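Clearing the table is still your job

Kuldeep Negi spent six years fixing dishwashers in hotel kitchens before he started testing robots that are supposed to load them. He is hard to impress. When I asked him on Saturday how soon a machine would tidy up after a kid's birthday party, he laughed and asked how much I liked my kid.

Negi runs trials for Mavutia, a small outfit that checks other companies' claims for buyers. The latest is a two-fingered arm from Osotico, which has been pitched to cafes as a busser. The sales deck says it is ready. Negi says the sales deck has been ready for a long time.

"They show you a cup standing up, by itself, in the middle of a table," he said. "Great. Who leaves a cup like that? Tip it over, put it near another one, put them both in a tray with a lip. Now you have a job."

Most of his testing so far is in simulation, and he doesn't apologize for it. One task he keeps going back to has paper cups lying on their sides in a yellow tray. He ran it 800 times in August with the cups in different spots. The arm finished cleanly in 268 of them.

I said that sounded better than nothing. He didn't agree.

"Would you hire a guy who got it right a third of the time? And these are computer cups. They don't have an inch of cold coffee in them."
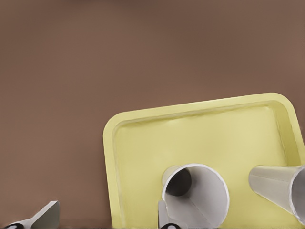
What the makers say

Osotico's answer is that more practice will fix it. The company told Negi it wants another 1,000 runs before anyone judges the arm. He will do them, he said, and he expects the number to go up. What he doubts is that it will mean much at Mukby, the lunch place that asked for the report.

"A busser there clears a table in roughly 60 seconds, talks to a customer and grabs a chair on the way back," he said. "I can't get anybody selling this stuff to quote me a time for the whole table. They quote me a time for the cup."

I asked whether anything had changed his mind lately. He thought about it and brought up Vi, a floor scrubber he tested last winter, which he would buy. It does one dull thing on a flat floor.

And at home? Negi has two sons and no robot. The boys do the dishes, he said, badly, and he has stopped checking.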